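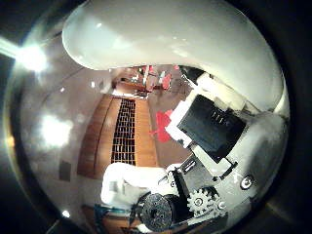
The Clerk Who Stamps You In

WENENT, August 15, 2023. The woman who runs the newcomers' desk at the Wenent town hall has a stamp, a stapler and a window that opens on one side only. She is from Perkoleck, across the river and across the border, and she came over with two suitcases, one of which held a waffle iron. "I was told to pack what mattered," she says. "I was nineteen. I had views about waffles."

She agreed to talk on the condition that her name be left out, on the grounds that everyone in Wenent knows who she is anyway and everyone in Perkoleck would call her mother.

The desk opened in April, when the district moved residence papers out of the police station in Fumthorpe and into the towns. Since then it has taken 457 applications. Most are from people who have lived here for years and work in the packing sheds at Marinho, and who used to get up before dawn to stand in line in Fumthorpe for a form that could only be handed in on a different day. The new arrangement lets them stand in line closer to home.

"It is progress," she says. "I don't laugh at it. A bus to Fumthorpe costs money, and you lose a shift. If you lose enough shifts you lose the job, and then the paper you went to get is no good to you, because it has the job on it."

Ask her how long a renewal takes and she looks at the ceiling. The law says eight weeks. She has seen one done in four, for a man whose employer phoned every morning until someone in the capital got tired of him. She has also seen files go quiet for so long that the applicant's photo had to be taken again. "He had grown a beard. They wrote back asking if it was the same person. I wrote back that it was the same person with a beard. That took another month."

The mood in town is harder to put a stamp on. When the first families came over from Perkoleck, the bakery gave away bread and the school found extra chairs. The chairs are still there. The bread went back to full price some time ago, and rents went up after it, and at council meetings people now begin sentences with "I have nothing against them, but." She goes to those meetings and sits near the front.

"They turn around after and say, oh, we don't mean you," she says. "I ask who they mean. Then they have to go and see about their car."

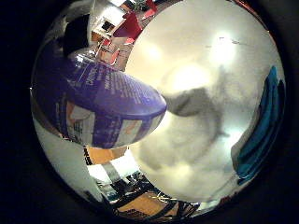

She doesn't blame them as much as you might expect. Wages at the sheds have hardly moved, the clinic has two doctors for the whole valley, and a landlord who can rent by the bed will not rent by the apartment. "If I had grown up here I would be annoyed too. I would like to think I'd be annoyed at the landlord."

The district has promised a second clerk by winter. It promised one by summer as well, and for a while there was even a second chair, until the tax office borrowed it. She now keeps her own chair on the far side of a filing cabinet at night.

Her own papers came through long ago. She votes here, and complains about the parking here, and says that was the point at which people stopped asking where she was from. Her cousins in Perkoleck think she has become cold and punctual. At the window they think she is a soft touch, or a wall, depending on what they came for.

Does she ever think of going back? She goes every month or so, she says, for the cheese. The crossing takes ten minutes if you have the right card, and she checks hers twice before leaving the house.

The waffle iron still works. It needs an adapter.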